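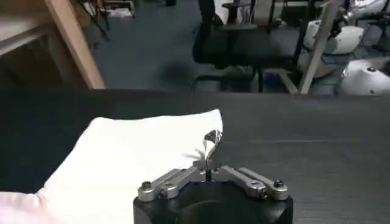 Wrist camera view at the edge of a white cloth. The fingertip is next to the raised corner.

Share 7 | Comments 4

Halldóra Laxdal maintains the grasp planner at Clakside, and most of what she wanted to talk about was a single number: the age of the image the planner is working from.

"People ask which network we use," she said. "I would sooner talk about timestamps. The network has been the same since July."

The planner, called Borovum internally, looks for places where fabric stands up from the table. A raised corner gives the fingers something to close on. A flat edge usually doesn't, and pressing down to get under one tends to push the cloth away. Each candidate gets a score for height, for local slope and for how well the approach direction agrees with the fold behind it. Borovum keeps the best 7 and discards the rest.

Scoring was never the slow part. In the first version the arm stopped, took an image, planned, and moved on the result without looking again. By the time it arrived, the plan could be up to 900 milliseconds old.

"On a rigid part you can live with that," Laxdal said. "With a towel, you brush it once on the way in and the corner you planned for has moved a centimeter."

The current version splits the work. The full planner still runs once at the start. A smaller tracker then follows the chosen corner in the wrist view and sends corrections to the controller during the last part of the approach. If the tracker's confidence drops below a threshold, the arm holds position and the full planner runs again.

Motion blur is the remaining complaint. Gunhild Brynjólfsdóttir, who wrote the tracker, first tried to fix it by slowing the arm down. That helped the images and ruined the cycle time. She now masks out the fingers using the known linkage geometry, so a smeared highlight on the metal is not mistaken for an edge of white fabric.

"The fingertip is shiny and the cloth is bright," Brynjólfsdóttir said. "Before the mask, the tracker would happily lock onto our own hardware and report excellent confidence."

Both of them do most of their debugging in Dondell, a log viewer that replays the camera stream beside the planner state. It can step backward, a feature Laxdal asked for twice. It still cannot compare two runs side by side.

Dark work surfaces are handled well. Pale ones are not, and Laxdal does not expect the present height estimate to fix that. Brynjólfsdóttir wants to try a short sideways camera move before each approach to get a second viewpoint. The branch exists, but it has not been merged.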